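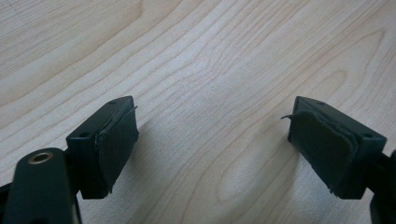 *Tabletop, pale veneer, arched figure through the center and right.*

May 11, 2019

Worked on the table finish today. The veneer is light, with fine, close lines running on the diagonal and the wider cathedral figure crossing them. Under the room light the middle goes almost white and the grain is hard to read there. The upper left corner looks a touch warmer. I can't tell yet if that is the veneer or the light. Will turn the table end for end and compare.

Deepak Kanaujia came by and asked why I don't just put on another coat and stop looking at it. Told him the March coat was the reason I was looking at it. That was the Provel satin, put on too thick, and it dried with lap marks along one long side. Took it back by hand with the block, no machine sander, the veneer being too thin to risk it. Went through a whole pack of paper. Should have bought the Dhillon sheets, which clog less.

Test board results, same veneer, offcut from the same supplier:

- Drellow oil, 2 coats: darkens the arches more than I want. Smells for days.
- Provel satin, thinned: closest to bare wood. Lap marks only where I went back over a wet edge.
- Wax alone: looks fine, water ring in one evening.

Going with the Provel, thinned, wiped on with the grain. The grain runs at an angle to the edges, so each pass has to start at a corner and the strokes get longer toward the middle. Awkward reach. Might do it from both sides and meet at the arches.

Supplies came to 82 so far, counting the brushes I won't use again. The Vadevov catalog has a new top in the same size for 1,009. Deepak thinks that is reasonable. I don't.

Need lint-free cloth and a second jar before the first coat. Window shut overnight, dust is bad this month.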